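The Maltley is a folding step stool with two steps, one handrail and no opinions about your ceilings. It gets you 18 inches off the floor, which covers the cereal shelf, the smoke alarm in most hallways and the light bulb you've been meaning to change since April.

We've sold it for long enough to know who buys it. You have been standing on a dining chair. Before that you stood on the arm of the couch, and before that you were young and jumped. Welcome. The chair can go back to the table now.

## What you get

- One stool, fully assembled. There is no bag of screws
- Two steps with ribbed rubber treads
- A handrail that comes up to knee height when you're on the top step
- Four rubber feet, plus 2 spares taped inside the rear leg (people lose them, and then they write to us)
- A care leaflet you won't read, so we've put most of it further down this page

## Opening and closing it

Pull the front legs forward until the brace drops flat and clicks. If it didn't click, it isn't open, however open it looks. To fold it, lift the top step by its back edge and the rest follows. New ones are stiff for the first week or so and will make you feel foolish. Keep your fingers on the outside of the rails while you're learning.

Folded, it is 3 inches deep. That's slim enough for the gap beside most refrigerators, the back of a closet door, or the space behind the couch where things go to be forgotten. It doesn't stand up by itself when folded, and we've stopped pretending that it will if you lean it just so. Use the wall loop.
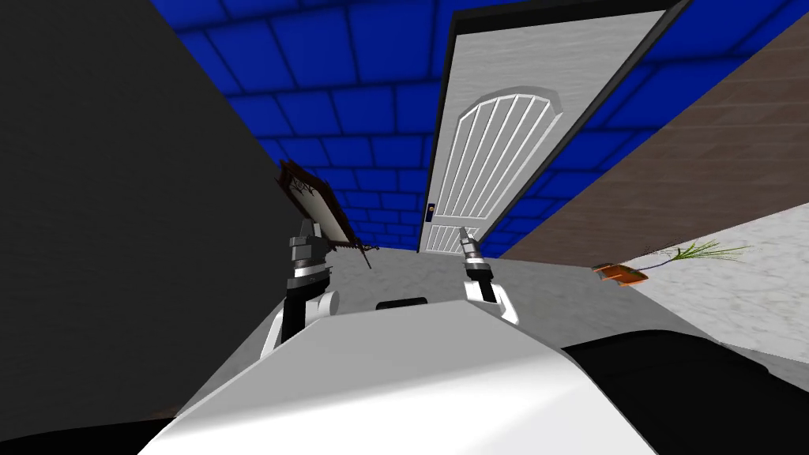
Floors matter more than people expect. The feet grip well on tile, wood and concrete. On thick carpet the whole thing settles a little under your first step, so give it a good press with one foot before you trust it with both. On a rug that slides, the stool slides too. Move the rug.

## Which one do you want?

The **Maltley** is the one most people should buy. It weighs 11 pounds and comes in white, gray or a green that looked more cheerful in the catalog.

The **Maltley Tall** adds a third step and a higher rail. It's the better choice for ten-foot ceilings and for anyone who describes themselves as "not short, exactly." It's also heavier, and it won't fit beside the refrigerator. Measure first.

The **Clandton** is our old single-step model. It doesn't fold. It has a fan club, mostly people who use it as a plant stand, and we keep making it because they get upset when we talk about stopping.

## Looking after it

Wipe it down with warm water and dish soap. Skip the furniture polish, especially on the treads – a shiny step is a terrible step. If the hinge squeaks, put one drop of light oil on each side and fold the stool a few times. Paint drips come off the frame with a fingernail and stay on the rubber forever.

Check the feet twice a year. When the rubber is worn down to the ridge, swap it out.

## The sensible part

The load limit is 300 pounds, and that includes whatever you're carrying. One person at a time. Don't stand on the handrail. Don't use it on a staircase or on top of a table.

## Price and delivery

$33 for the Maltley, in any color. Orders ship from our Jodville warehouse within 2 working days. If you don't like it, send it back within a month. Footprints are fine.

Spare feet are sold in sets of four. The wall loop comes with the stool, but the screw for it doesn't, as we have no idea what your walls are made of.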